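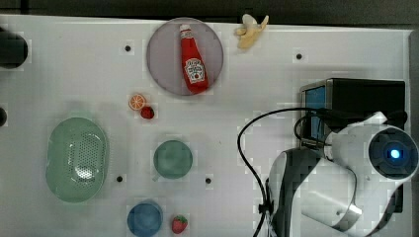 Raelene Kerslake writes that her setting has used the Lokmont play kitchen assortment since August, and that the colander is the piece the children ask for first. She would buy it again, although she wishes the cups came with larger handles. Her remarks agree in most respects with the findings of this review.

The Lokmont assortment is sold under catalog number 3144 and is intended for preschool classrooms, waiting areas and family resource rooms. The Parnville Early Learning Resource Library examined one set over a period of 3 months, during which it was lent to two classrooms and returned for inspection after each loan.

Contents and scale

The assortment combines play food with dishes. The dishes are close to the size of ordinary tableware for young children, while the fruit varies in scale. The strawberries are small next to the cups, and the orange slice is of a similar order. Staff in both classrooms reported that the smaller fruit was the first to go missing at cleanup. Programs serving children under three should remove these pieces before use.

Colander

The oval colander is the largest dish in the group and serves well as a container for the rest of the food. It is light enough for a child to carry with one hand. Reviewers found it equally useful in water play, although the small perforations drain slowly when sand is present.

Plate and cups

The round plate is translucent and has a muted mauve-gray tint. Fine scratches became noticeable by the end of the second loan. The green and blue cups are easily told apart, which assists in sorting and table-setting activities. As the reader quoted at the beginning observes, the handle on the green cup is small, and several children preferred to hold the cup by its sides.

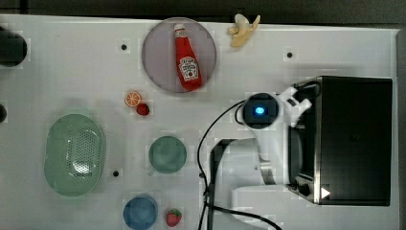

Plate, colander, cups and play food on a white tabletop.

Play food

The partially peeled banana attracted the most conversation. Its open peel prompted children to talk about how fruit is prepared, and Gwendolyn Lyons, who led one of the classroom sessions, recommends it for vocabulary work. The peel flaps collect dust and require a soft brush. The ketchup bottle, which our classrooms kept with the set, was popular in restaurant play.

Cleaning and storage

All pieces were washed by hand in warm water with mild soap and air dried. No storage box is supplied. The library now lends the set in a lidded bin with a printed contents card.

Rating

Recommended for classroom loan, with the reservations stated regarding small pieces and cup handles. Requests may be made at the front desk until 3 p.m.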